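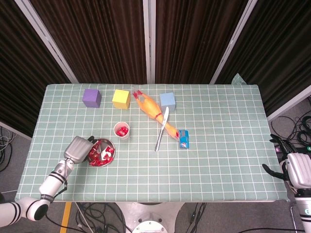

Tipps für den Packtisch mit Roboterarm

Seit Juni läuft bei Lastell ein Teil der Kleinpackerei automatisch, bis zu 562 Becher pro Schicht. Was sich im Alltag bewährt hat:

Tischdecke mit Karomuster auflegen und die Teller immer am selben Karo ausrichten. Das hilft auch der Ablösung.

Bonbons nur auf eine Tellerhälfte schütten — der Greifer kommt dann besser an einzelne Stücke heran.
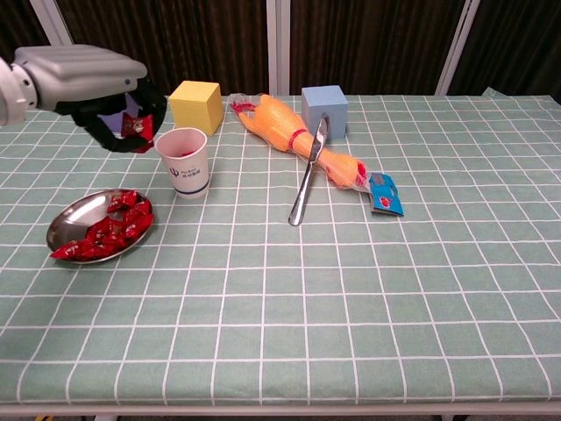
Ein rot verpacktes Bonbon im Greifer, daneben der Pappbecher.

Das Nachfüllen bleibt Handarbeit. Vorher den Arm anhalten. Ifeoma Odukoya wechselt sich dabei jede Stunde mit der Endkontrolle ab, früher stand sie die ganze Schicht am Becher. Neue Kollegen lernen zuerst den Stopp, dann die Störungsliste.

Kabel am Boden nach Schichtende ordnen.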